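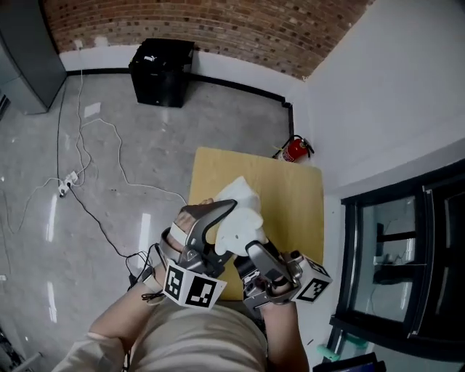 When a gripper won't let go of the cloth, and other bench faults

These notes cover hand-held grippers used for cloth work at a bench, the sort you hold one in each hand while the recording runs. They were first put up after a jam at our Hunatham workshop on 3rd February, when a towel got drawn in behind a finger pad and the person holding the gripper kept squeezing. The pad tore off, the linkage bent, and the operator ended up with a pinched thumb. No stitches, but it cost us the rest of the day and a new finger set.

If the cloth jams

Stop squeezing. Say "stop" out loud if someone else is running the computer, so they can end the take. Rest both grippers on the bench before you do anything else.

Don't pull the cloth straight out. If a fold has gone in past the pad, pulling tightens it. Open the jaw as far as it will go, then ease the fold back the way it went in. A blunt plastic spudger or the handle of an old teaspoon will do for the last bit. Leave screwdrivers in the drawer. We lost a pad to one in March last year.

If the jaw won't open under light finger pressure, unplug the gripper and take your hand out of the strap before you work on it. Ours has to come off the wrist first because the strap keeps your thumb right beside the linkage.

Bin the take. It's tempting to keep the first half, but the width readings usually drift before the jam is bad enough to feel. We went back through 155 takes from the week of the fault and threw out 10 that had looked all right on the day. 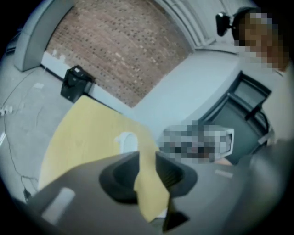 Check the fingers before you start

Open and close each gripper fully with nothing in it. It should move without a catch. A gritty feel is generally lint, and lint is what started our trouble. New towels shed a lot, so wash and dry them twice before they go anywhere near the bench.

Look inside the hollows of the fingers with a torch. Fluff packs down in there and you won't see it from above. A dry paintbrush gets most of it out. Don't use compressed air, which only blows it into the joint.

Press on the edges of each pad. If a corner lifts, replace the pad. Glue squeezed under a lifted corner holds for an hour or so and then lets go with a fold of cloth behind it.

Handing cloth from one gripper to the other

Most of our jams happen here. Both jaws are on the same bit of fabric and each hand is waiting for the other. Take a small pinch with the second gripper, well clear of the first one's fingers, and let the first open all the way before you lift.
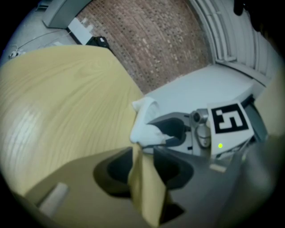
Bunching the towel into a peak makes it easier to grab, but keep the peak short. A tall one flops over and the loose part finds its way into the gap. Thin tea towels are worse for this than bath towels. If you feel the two fingers touch each other through the cloth, back off and start again.

Watch the marker mounts as well. A knock hard enough to shift one will spoil the tracking, even if the gripper seems fine in your hand. After any bump, redo the calibration.

Cables and the powerboard

We had a second stoppage a few weeks after the first, when a foot caught a lead and pulled the plug halfway out of the powerboard. One gripper dropped out and the other carried on recording. That was nearly 122 minutes of work to do over.

Run leads away from where you stand, and tape down any that have to cross the floor. Leave enough slack at the wrist to reach the far side of the bench. Push the plugs home at the start of each session.

Keep the extinguisher where you can get to it, and know which switch kills power to the whole bench. If a gripper smells hot, turn it off at the wall and leave it off until someone has opened it up.

Spare pads and finger sets are in the Urkard drawer, left side. Write down what you take.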